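Last updated: January 10, 2024

Filed under: Furniture Reviews > Living Room > Sofas & Coffee Tables

The Musamus carved sofa and the Brateo coffee table, after a winter and a summer of living with both

I should say first that I never meant to buy a sofa with a carved back. I went into the Arus showroom for a lamp, sat down on the Musamus to look through my purse for the receipt from the last lamp, and stayed there so long that a very kind saleswoman brought me a cup of tea. Three weeks later it was in my living room, and the Brateo coffee table came with it, and I have now had the pair for 18 months. That seems long enough to tell you what I think.

The price first, as everybody asks. I paid $2,672 for the two together, with another $90 for delivery up to the apartment, and it was worth every cent of that to watch somebody else get the thing around the corner by the elevator. If you're only after the sofa, ask anyway what they'll do on the set. I wouldn't have thought to ask, and they offered.

What sold me was the woodwork. The back rises and dips in these lovely curving peaks, dark as strong coffee, and against a window with plain sheers it really does look like something you inherited. I had worried it would be too much for an ordinary apartment with other apartment buildings across the way. It's a lot, I grant you! But a tall plant on one side and some soft light behind it seem to calm it down.

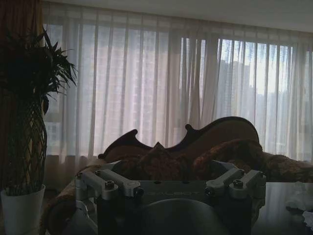
The carved back against the sheers, with the plant over on the left.

Now, comfort. The seat is firmer than you'd guess from looking at it, and for the first month I thought I had made a mistake. It has softened since then – not a great deal, but enough that I can get through a whole movie without shifting about. The back is fairly upright, so you do want cushions, and the rolled arms are a nice height for an elbow or a drowsy head. If you like to sink down and vanish into a couch, please go and try this one in person before you order, and sit for longer than feels polite.

Dusting is the chore. All those scrolls and scallops collect it, and a cloth alone won't get into the grooves. I use a soft paintbrush, the cheap kind, and go along the top rail while I'm on the phone with my sister. A friend swore by Abugri wood cream and I did try a jar, but it left the carving a little sticky in July, when the room gets warm, so I've gone back to a barely damp cloth and a dry one after it.

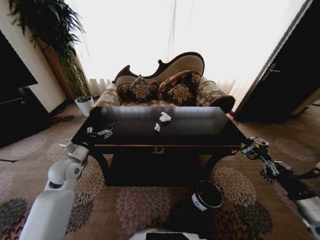

The Brateo table has been the surprise of the two. I thought of it as the thing that came along with the sofa, and now I believe I'd miss it more. The top is very dark and very glossy, and it bounces the daylight around in the morning in a way I've grown fond of. It also shows every crumb, every fingerprint and every scrap of tissue anybody leaves on it. With a cold going through the house you'll be clearing it all day long. I keep a microfiber cloth close by and have made my peace with it.

I do like the details on it – the thin gold-toned line along the front, the little ornate pull in the middle, the curved legs that pick up the shapes in the sofa without matching them exactly. The lower shelf sits in deep shadow, so I tend to lose magazines down there, and once a library book for long enough to be embarrassed about it. No wobble so far, and the finish has only one scratch, which was my own doing with a flowerpot.

Cushions, by the way, are where I'd tell you to spend a bit of time. I went with dark brown ones with big flowers on them, against the floral upholstery, and my sister thought I'd lost my mind. I think they look just right. They do slide forward on the seat when people get up, and I'm forever pushing them back.

If I were scoring out of 100 I'd give the sofa 84 and the table 91, with most of the sofa's lost points going to the dusting and that stiff first month. I'm looking at the matching footstool next, though I'd want to see it in daylight before I make up my mind.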